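Triltulton Laundry Basket, White, Rectangular

Home / Laundry / Baskets and Hampers / Satti range

Item no. 400-34
In stock. Ships in 2 working days.

A plain white plastic laundry basket for carrying clothes between the bedroom, the washer and the line. The shape is rectangular, low enough to reach into without bending over the side and wide enough to hold folded towels flat. It belongs to our Satti range, which also includes a peg tub and a tall hamper with a lid, both sold separately.

The sides are perforated all the way around. Air gets to damp items while they wait to be hung up, and the basket weighs less than one with solid walls. The floor is white like the rest of the basket, so a dark sock left behind is easy to spot.

The rim is rolled over at the top and has no sharp edge to catch on knitwear or press into your forearm. There is a cut-out handle slot in each short end. The slots take four fingers of an adult hand, and most people carry the basket in front of them with one hand in each slot. For a light load it can also be held against the hip by the rim.

Using it with a front loader

Many of our customers have a small laundry area with no counter or shelf, and the basket ends up on the machine. Check the depth of your washer before you order if you plan to keep it there. On a compact machine the basket takes up most of the top and may stick out a little at the back. Leave enough room to pull out the detergent drawer and read the controls.

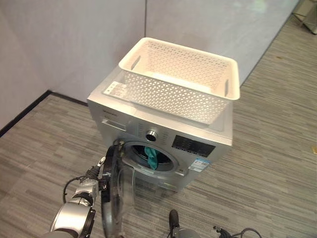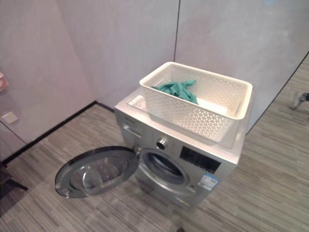 White rectangular basket on top of a silver front-loading washer.

Take the basket off the machine before a spin cycle. An empty basket can creep toward the edge when the machine vibrates, and a full one can tip. When you unload, set it on the floor in front of the door and pull the washing straight down into it. Feel around the inside of the door seal for small items before you carry the load away.

Specifications

Range: Satti
Color: White
Shape: Rectangular
Material: Plastic, one-piece molding
Sides: Perforated
Rim: Rolled
Handles: 2, cut out, one in each short end
Lid: None
Stackable: Yes, empty baskets nest inside each other
Assembly: None needed

Cleaning and care

Wipe with a damp cloth and a little dish soap. Lint collects in the holes over time, mostly in the corners, and comes away with an old toothbrush. Rinse in the tub or with a garden hose and let it dry upside down. Bleach spilled on the plastic should be rinsed off right away.

Keep the basket away from heaters and do not put it on top of a dryer that is running. It can be used outdoors on washing day but should be stored inside. White plastic left in full sun for a whole summer will yellow, and the handles are the first place to turn brittle. Please do not use it to carry firewood, bricks or paving stones. Handles broken this way are not covered by the guarantee.

Choosing between Satti and Cisent

We sell a second basket called Cisent. It has solid sides and a deeper body, and it is the better choice for wet swimwear, muddy sports clothes or anything else that drips. It costs more and is heavier to carry when full. For everyday washing that has already been spun, Satti does the job and dries out faster if it gets wet. The two do not nest together.

Delivery and returns

Single baskets go out in a plain carton from our warehouse in Skultau. Orders of two or more are nested and sent in one carton, and you pay shipping only once. The nested baskets can be tight when they arrive. Hold the outer one down with your feet and twist the inner one gently by the rim, and it will come free.

Unused baskets can be returned with the packing slip. If a basket arrives cracked, keep the carton and send us a photo of the damage and of the label on the box. We will send a replacement and you do not need to mail back the broken one.

Laundromats, campgrounds and rental offices ordering in bulk can ask for a trade price. The largest quantity we hold ready to ship is 500. Bigger orders are made to request and the next production run is in October.

Page last updated 9th August

Also in this range: Satti peg tub, Satti tall hamper with lid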